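Broditz folding work table, long-term review

10 May 2023

I bought the Broditz in December to replace a dining table that I had been using for sewing, mending, wrapping parcels and most of my paperwork. The dining table was fine for eating at and too low for everything else. After several months of daily use I have a clear enough idea of what the Broditz does well and where it falls short, so I am writing it up for anyone comparing it with the Brultau, which costs a little more and looks much the same in the store photos.

It comes in one flat box with the top already finished and the two leg frames wrapped separately. Assembly took me 27 minutes, including the time I spent putting a hinge on backward and taking it off again. The instructions are drawings only. They are clear until the page with the locking braces, where left and right look the same. The small bag of screws had one extra of each size and the hex key is a decent one that I kept.

The top is 27 inches deep. I had measured my corner and knew that it would fit, but I had not thought about how far I would have to reach to get something off the back edge. I'm on the short side and it is right at my limit. Cúc Lò, who has the same table for bookbinding, turned hers so that she works from the short end. That suits long, narrow work and leaves nowhere to put your knees, as the cross brace is there.

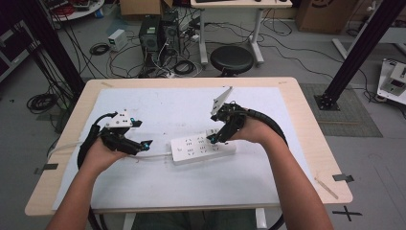
Height is the main reason to buy this table. The legs have four settings and the second highest is right for me standing up with a pair of shears. Changing from one to another means tipping the table on its side, so in practice you pick a setting and stay with it. The wood finish is good looking but it marks if you drag pins or a rotary cutter across it, and for that kind of work I cover it. A large white board laid over a light wooden table, like the setup in the photo, makes a good cutting and sorting surface, and dark thread shows up well on it. Get a board that is a bit smaller than the top if you can. Mine overhangs by a finger's width at the back and I catch my sleeve on it. I put squares of rug gripper under the corners and it has not slid since.

Stability is good at the two lower settings. At the highest one there is some sway from front to back, and you notice it when you lean on the edge with both forearms. It doesn't bother me with hand sewing. With the machine running at full speed the whole table hums, and a cup of tea gets rings on the surface. I moved the machine so that it sits over one of the leg frames and that took care of most of it. My older table, a Rahimi, was a good deal heavier and never hummed, but it also needed two people to move.

The Broditz weighs 21 pounds without anything on it. I can fold it and carry it to the hall closet by myself, though the folded table has no handle and the braces pinch if you pick it up by the wrong side. I have a faint blue mark on one thumb from learning this. A strap would fix it. There are two holes in the frame that look as if they were meant for one, but none comes in the box and the company's site doesn't list one.

Folded, it stands upright without leaning on anything. The Brultau does not, according to Irja Nieminen, who owns one and keeps it behind a door with a bungee cord. She does like its top better. It's a harder surface and she has had no trouble with hot glue or paint on it. I let a drop of fabric glue dry on the Broditz and it took some of the finish with it when I scraped it off.
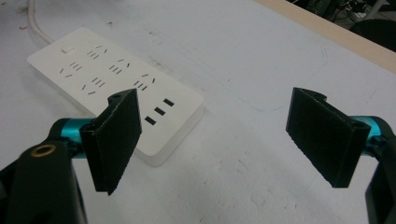

Svenja Wunderlich

Some notes on living with it over a longer stretch, as these are the things I look for in reviews and don't often find.

The rubber feet leave gray marks on vinyl floor. They come off with dish soap. On carpet the feet are fine, but the table will rock until you find the right spot.

The locking braces got stiff after the first couple of months. I wiped them down and put a little sewing machine oil on the pivots and they went back to normal. I've done that twice.

One screw under the top worked loose, and I only found out when I vacuumed it up. I went over all of them afterward and tightened four more. Check yours after the first few weeks.

The edge band is holding up everywhere except at one front corner, where it has lifted slightly. I pressed it back down with an iron through a cloth and it has stayed so far.

There are add-ons. I tried the Trinance clip-on tray, which is made to fit several brands of folding table. It fits this one, loosely, and holds scissors and chalk. Take it off before you fold the table or you will bend the clip. I paid $17 for it and would not buy it again at that price. A cookie tin does the same job.

As for what I would change, I'd want a handle and a tougher finish, and I would pay more to get the second one. For sewing, wrapping and laying out patterns it is a good table. If you use paint or glue every day I'd look at the Brultau first, and if you never need to put the table away, a plain fixed one will be steadier than either.

I still use the Broditz every day and it is set up in the back bedroom now with a half-finished curtain on it.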